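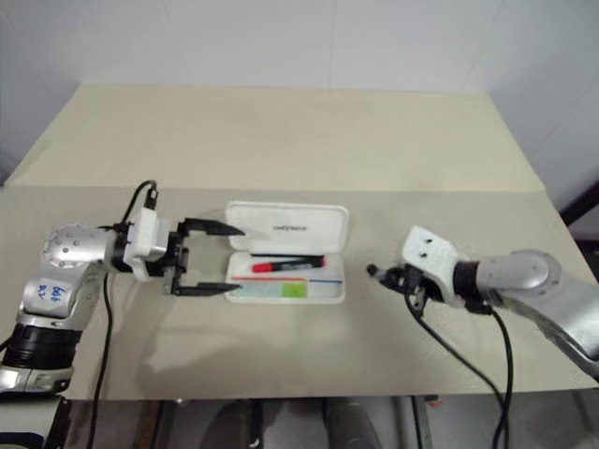 4. Loading the pencil case

This section covers first loading and daily reloading of the Lulon hard case. It applies to the flat-opening model with a hinged lid and a single shallow tray. For the two-tray Kurup model, see section 6.

4.1 Before you start

Wipe the inside of the tray and lid with a dry cloth. A new case may hold a little plastic dust from molding, mostly along the hinge.

Work on a level table with enough room for the lid to lie fully open. The lid and tray are joined along their long edge and need to rest on the same surface. Do not load the case on your lap or with the lid hanging over the edge of a desk.

CAUTION: The hinge is part of the molding and cannot be replaced. Do not press down on the lid past the flat position.

4.2 Loading order

1. Place the case on the table with the tray toward you and the lid away from you.

2. Lay the slimmest pen against the hinge side of the tray, parallel to the long edge.

3. Fit the cap on the marker and push until it clicks. Lay the marker next to the pen. A slight tilt is acceptable as long as both ends are below the rim.

4. Place narrow, flat items in the middle of the tray, below the marker. Two short items can share one line, end to end.

5. Place wider flat items, such as a short ruler or page flags, along the front wall.

6. Keep the lower right part of the tray free for an eraser or sharpener, if used. Maximum height at this position is 19 mm.

7. Check that no item rests on the rim or across the hinge line.

8. Lift the lid by both front corners and close it. Press once at each corner until the catch engages.

NOTE: Thick markers go in before flat items. If a flat strip slides under the marker barrel, the marker sits too high and will rub the inside of the lid.

NOTE: The longest item that fits in the tray is 152 mm. Longer pens can be set diagonally, but the remaining space is then of little use.

4.3 If the lid does not close

Open the case fully and look at the marker first. In most cases the cap is not pushed home, or the pen has rolled on top of the barrel. Correct this and repeat step 8.

If the lid closes at one corner only, check the front wall for an item standing on edge.

CAUTION: Do not force the catch. A catch that has turned white at the base has been overstressed and may open in a bag.

4.4 Unloading and cleaning

Open the case flat before taking anything out. Remove the marker first, then the remaining items in any order.

Marker ink on the tray can be removed with Wovville surface wipes or a damp cloth and mild soap. Do not use acetone – it clouds the plastic and lifts the lettering on the lid. Let the tray dry before reloading. Do not place the case in a dishwasher.

Spare catches are sold by Sokcombe in packs of 6. For fitting, see section 7.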